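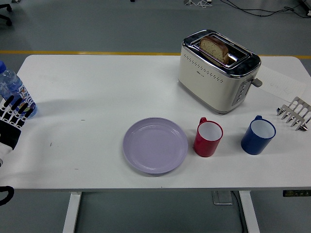

¿Cuántas demostraciones hacen falta para que un robot aprenda a preparar el desayuno?

Más de las que tenemos. Llevamos 1145 episodios grabados en Godoy y el modelo todavía trata la palanca de la tostadora como un asunto opcional.

Lo cuento porque en julio entregamos a Voketti la primera tanda y me han pedido «impresiones». Mi impresión es que ya no desayuno tostadas.

El procedimiento es sencillo de explicar. Una persona teleopera, el robot repite sus movimientos con un retraso que acabas perdonando, y todo queda guardado: cámara de cabeza, posiciones de las articulaciones, apertura de los dedos y una frase con la tarea. «Pon el pan en el plato.» «Acerca la taza roja.» Luego se recoloca todo y vuelta a empezar. Lo de recolocar se lleva media jornada y no sale en ningún artículo, claro.

De los 1145 episodios, 1037 pasaron la revisión. Los otros se cayeron por motivos variados: instrucciones que no correspondían con lo grabado, marcas de tiempo bailando, un operador (yo) que se quedó mirando la rebanada sin hacer nada durante medio minuto. Técnicamente era un ejemplo impecable de indecisión, pero Voketti no lo quiso.

La discusión más larga fue por las tazas. Usamos una roja y una azul oscuro, las dos blancas por dentro, y durante 114 episodios seguidos la roja estuvo siempre junto al plato lila. El modelo aprendió enseguida, encantado de la vida, que «taza roja» quiere decir «la que está al lado del plato». Le cambiamos el sitio y se fue a por la azul con una seguridad que ya querría yo para mí. Desde entonces sorteamos las posiciones con un programita que en Sarkby llaman Okier, y que tiene cierta manía de mandarme el tostador metálico de alambre, el de poner las rebanadas en fila, al mismísimo borde de la mesa.

La siguiente tanda son 500 episodios más, con menos guion y más errores corregidos sobre la marcha: agarres flojos, segundos intentos, ese tipo de cosas. A mí me sale natural.

Queda por decidir si etiquetamos aparte los episodios con la botella de agua. Yo voto que sí, pero antes hay que arreglar el exportador, que se come las tildes de las instrucciones.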